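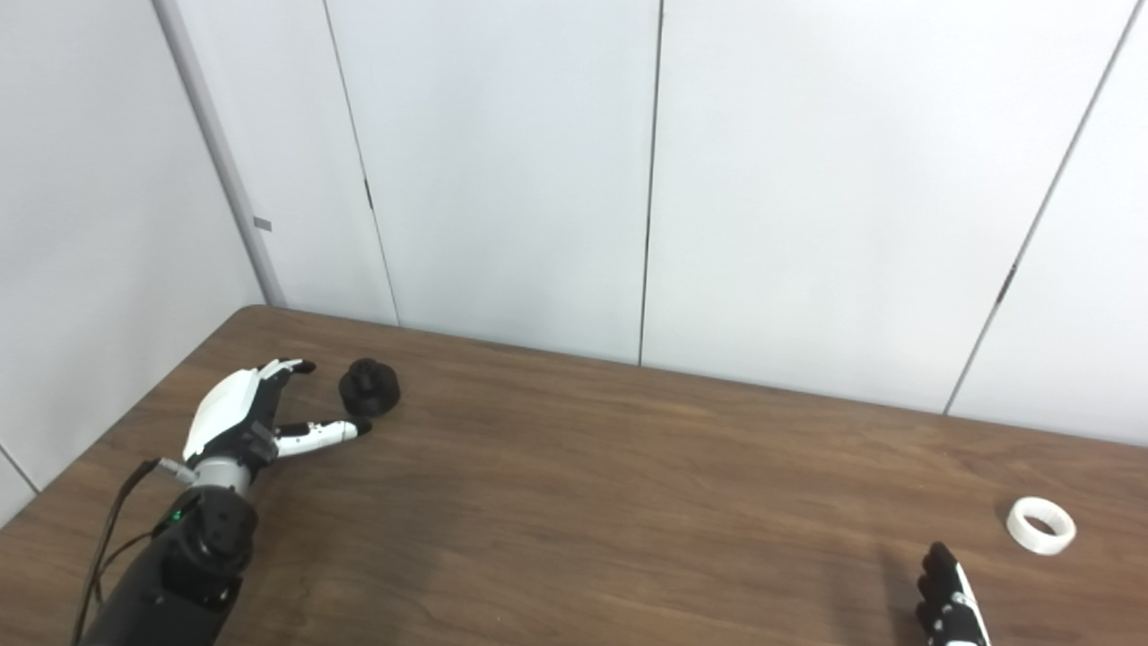 Keeping the medicine cupboard (and everything that escapes from it) in order

Annick Royer, 10 September 2018

When my husband came home from hospital with a carrier bag full of boxes, leaflets and a blood pressure monitor, I put the whole lot on top of the fridge and thought I would sort it out at the weekend. That was 3 years ago, and I'm a little ashamed to say how long the bag stayed there! The notes below are what I've worked out since, with plenty of help from the counter at Ghasemi, our chemist, where they have never once sighed at me for asking the same thing twice.

Where to keep it all

The top of the fridge is a poor choice, as I was gently told. Warm air comes up the back of it all day long. The bathroom cabinet is no better with all that steam, and the shelf over the kettle is the worst of the lot. We use a high cupboard in the hall now, dry and cool and well out of reach of the grandchildren, with a proper catch on the door. Anything labelled for the fridge goes in a lidded tub on the middle shelf, well away from the back wall where things sometimes freeze. I once found a lettuce frozen solid there, so I don't trust that wall an inch.

Leave tablets in the packaging they came in until you're ready to use them, or to fill a weekly box if your chemist is happy for those particular ones to go in a box. Some of them don't like the air, and ours wrote "not this one" on the lid of one packet for me in big letters.

Filling the weekly box

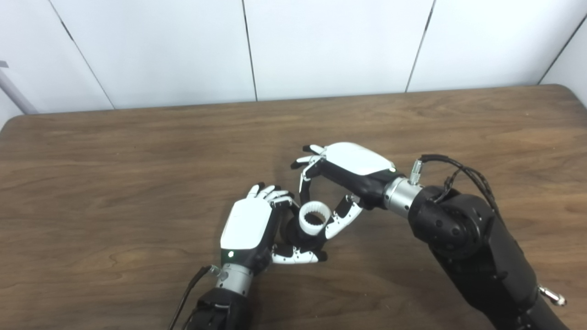

Filling the weekly box is a sitting-down job, in a good light, with the radio off and the list in front of you. I used to do it standing at the worktop while the potatoes boiled, and I was forever on my knees looking for something that had rolled under the cooker. These days I do it at the table, with the cloth off. A tablecloth with a pattern on it will swallow a small tablet whole, but look how well that little white ring stands out against the brown wood, even with the wavy grain and the darker streaks running through it. Ours is much the same sort of colour and I can spot a stray one from the other side of the room (with my glasses on). If you have a pale table, lay a dark tray on it. And do hold small things low over the table, so they haven't far to fall.

Open one packet, put out the whole week from it, close it, and put it on the far side of you before you touch the next. If the telephone goes in the middle, let it ring. My sister in Nisance does hers with a cup of tea next to her and has had to throw away a whole week's worth, so the tea waits until afterwards in this house.

The list on the inside of the door

Write down what each thing is called, what it is for in your own words, and when it is taken. I use a big felt pen and a sheet of card, and put the date in the corner in pencil so it can be rubbed out when something changes. Keep a second copy in your purse or wallet. When I had to ring for advice late one evening in November, I read it all out from the card without having to run up and down the stairs, and I was very glad of it.

Taking a blood pressure reading at home

Our monitor is a Betik, quite a plain one with large numbers, and it lives in a biscuit tin along with its spare batteries and a notebook. Go to the loo first, then sit down quietly for five minutes before you press anything. Feet flat on the floor, back against the chair, and no chatting (this is the hard part for me). Put the cuff on a bare arm and let the arm rest on the table with the cuff level with your heart. If the table is too low, a folded towel under the arm does very nicely. Write down what it says straight away, the ones you don't like as well as the ones you do.
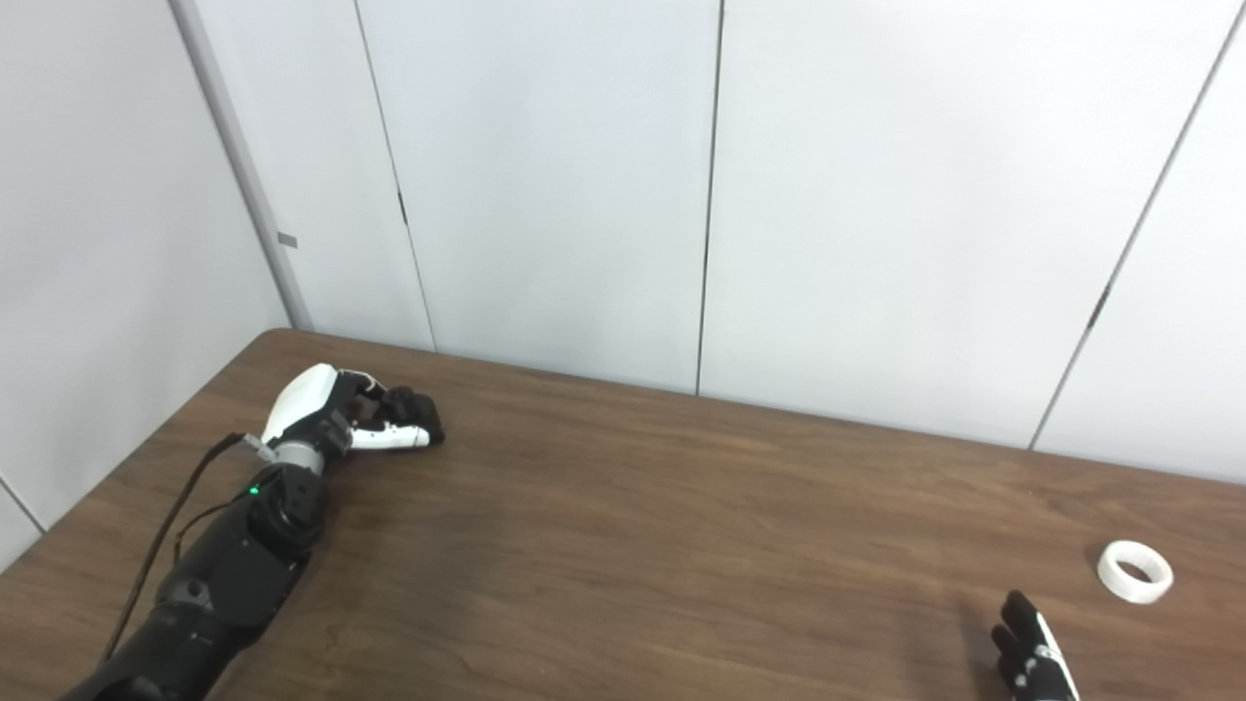

Palm down, fingers loosely curled, and the table taking the weight.

If the cuff is too tight to do up comfortably, or goes round and round, you have the wrong size and the numbers won't be much use to you. Ask which one you need before buying another.

Having a clear-out

Twice a year I take everything out of the cupboard, wipe the shelves and look at the dates. The first time I did it I found almost 50 sticking plasters that no longer stuck, and a cough mixture older than the kitchen. Old medicines go back to the chemist in a bag. Please don't put them down the sink or in the bin. Peel your name and address off the labels if you'd like to, but leave the name of the medicine showing.

Wipe the bottle necks too while you're at it, with a cloth wrung out in warm water. Sticky lids are a misery for sore hands, and a rubber glove gives you a far better grip than a tea towel does.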